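Blog > Days Out > Robots

July 4, 2024

So I finally got myself to the open day at Dovmont, after two years of saying I would and then finding some reason to stay home and mow. It's out past Rellstead, 90 minutes on the train with a change, and then a walk up a hill that the website calls "short" (it isn't!).

I'd booked the afternoon slot. There were mugs of tea, a box of very good flapjacks, and Kelly Treloar giving us the welcome talk, mostly about where the toilets were and which yellow lines we had to stay behind. Then we were split up and sent round in little groups. Mine got the packing demo first, which suited me fine as it was the one I'd come for.

I think I'd expected something fast, like those factory clips where everything's a blur. It was much gentler than that. The job is groceries, the sort of thing you or I would do at the kitchen table without thinking, and the arms go about it at the speed of somebody being careful with eggs. Liam Sowerby was running our bit and he was lovely about questions, even mine, and I asked a lot. Why two fingers and not five? (Fewer things to go wrong, he said.) Do soft packets give it more trouble than boxes? Oh yes, much more – a box stays the shape it was, and a bag of crisps has its own ideas.

I'd pushed my way to the front by then, as you do, and got one with the pouch standing up between the fingers, the blue basket behind and the tray over on the other side.
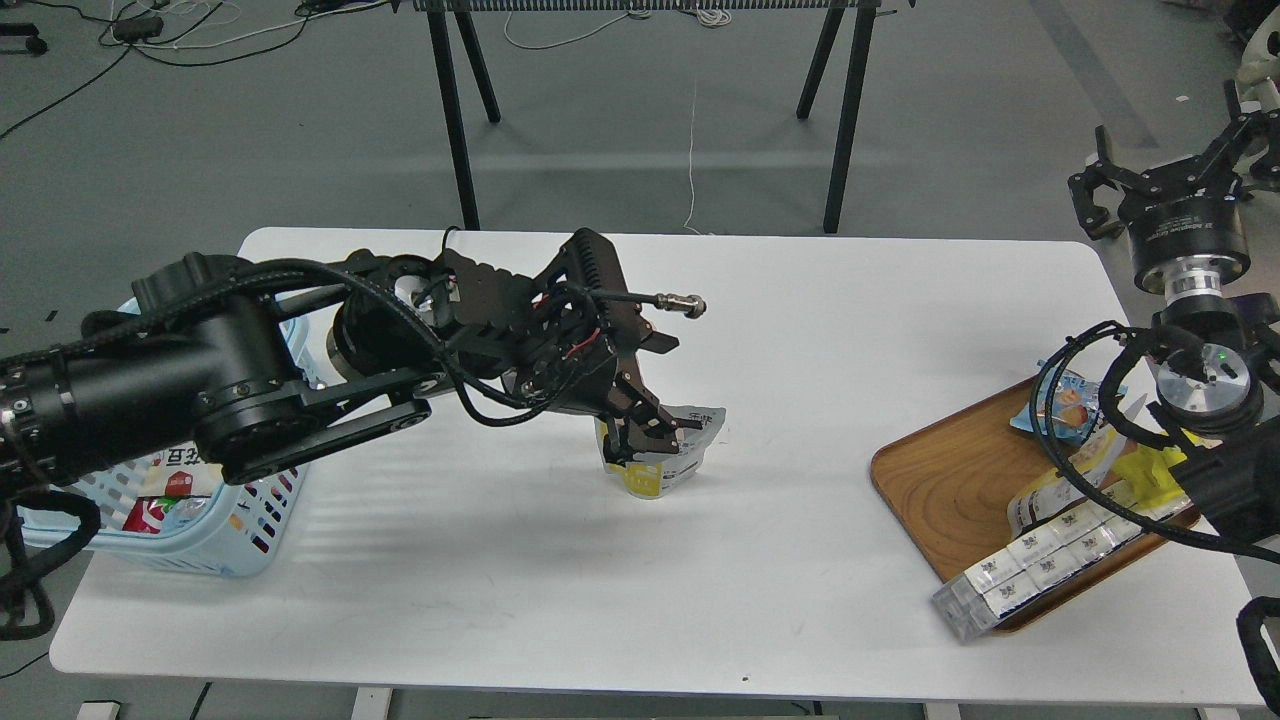

Wayne Mottram said on the way out that he could have packed the lot himself in the time it took, and that he'd believe in robots when one could find the end of the sellotape. I told him to write that on his feedback form and I'm fairly sure he did.

They're doing another one in October and I've put my name down already. Flapjacks permitting.

Contact | © Munshi's Days Out | Back to top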